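Open Day at the Marciniak Works, Clostcombe

I had been meaning to go to the Marciniak open day for years, and every October something got in the way (a cold, a leaking gutter, and one year I simply wrote it on the wrong page of the calendar). This time I made it, and I'm so glad I did, because it was one of the nicest mornings I've spent looking at things I had no intention of looking at.

For anyone who doesn't know it, Marciniak makes and sorts household storage: bins, tubs, trays, the drawer dividers you find in better kitchens. The works is on the Andum side of Clostcombe, down past the old grain sheds, and the bus leaves you at the top of the hill with a pleasant walk down and a less pleasant walk back up. I got there a little after nine and there was already a line at the gate, with a good many children in it and one very patient dog who had to wait outside with his owner's sister.

Coffee first, in the canteen, with a poppy seed roll that I would happily have paid for twice. Then they split us into groups of 20 and gave us each a paper badge. Ours was the green group. We had a guide who had been there for most of her working life and who talked with her hands so much that she kept knocking her own badge off, and she took us through the molding hall before it got too warm. You stand behind a yellow line and watch the presses open and close, and I could have stayed there all day. There's a rhythm to it, a sort of sigh and then a clunk, and after a while you notice that everyone in the group has started breathing along with it!

The color room was my favorite of the early stops. They keep a sample chip of every shade they've ever put into production, 133 of them, in long shallow drawers, and you're allowed to pull the drawers out yourself. I found the exact mustard of the breadbox my mother had on top of her refrigerator, which I hadn't thought of in a very long time, and I'm afraid I held up the whole green group while I told everyone the story of the breadbox. They were very nice about it. The blues take up nearly two drawers all by themselves. Our guide told us pale blue has been the steady seller for as long as she can remember, and that people will try a bright red bin once and then go back to blue for the next one.

After that we went up a flight of metal stairs (hold the rail, they're steeper than they look) to the part of the building where they try things out. It's quieter up there, with big white work surfaces and good windows, and you can hear yourself think again. 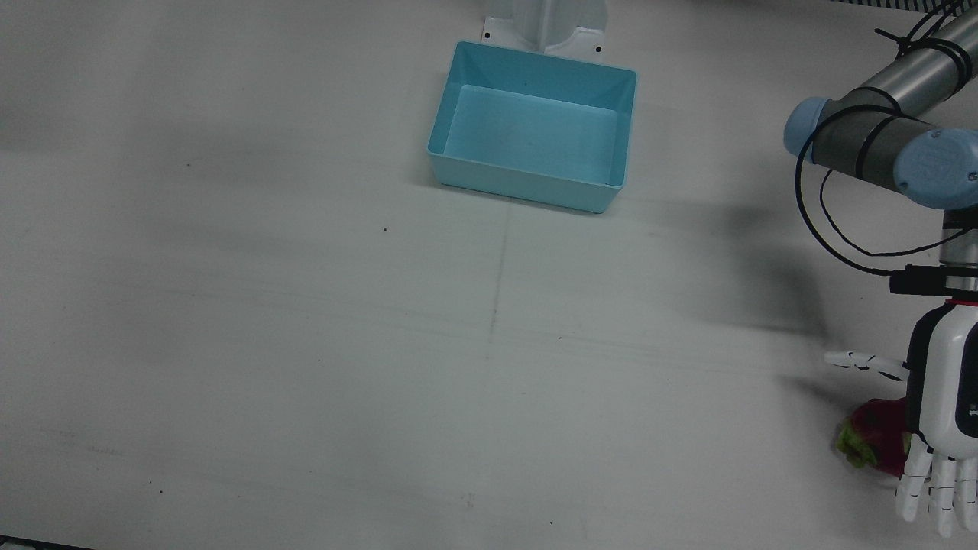
I asked why so many of their bins have rounded corners, thinking it was a matter of looks, and got a much longer answer than I'd bargained for. A rounded corner is easier to wipe, for one thing, and crumbs and grit don't pack down into it. It also lets the piece come out of the mold without a fight. And then there's the slope of the walls, which I had never once considered in all my years of owning plastic bins. If the sides flare even slightly, the bins will nest inside each other for shipping, and you can get a whole tower of them into the space of a few. If the sides are straight, every one of them travels full of air. I've been looking at the sides of everything in my house ever since.

They had a nesting game for the children at a low table by the window, where you raced to stack a mixed pile by size, and I will admit that several of the grown-ups joined in. I came in behind a girl of maybe seven who had clearly been practicing at home.

The last stop was the packing floor, and here the numbers got big enough that I had to write them on the back of my badge. A full truck takes 1350 of the medium bins, nested and strapped, and on a busy day 4 trucks go out before the afternoon shift comes on. Most of them head to the Sulolska warehouse, where the lids are waiting. I had always supposed lids and bins were made side by side like cups and saucers, but no, they meet each other for the first time over there. I found that oddly touching and said so, and the man with the strapping machine gave me a very kind look.

The factory shop is open until two, and it's worth saving your energy for. The seconds are along the back wall, and you really have to hunt for what's wrong with them, a little streak in the color or a rim that isn't quite smooth. I bought two trays for seedlings and a deep tub for the boots by the back door, which I then had to carry up that hill with the trays rattling around inside it. A couple from the orange group took pity on me at the bus stop and held the tub while I looked for my fare.

A few practical things if you're thinking of going next October. Wear closed shoes, as they do check at the gate. The canteen runs out of the poppy seed rolls by mid-morning, so have yours before the tour. There's an elevator to the upper floor if the stairs are a worry, but you have to ask for it at the desk. And bring a bag with proper handles, whatever you tell yourself about not buying anything.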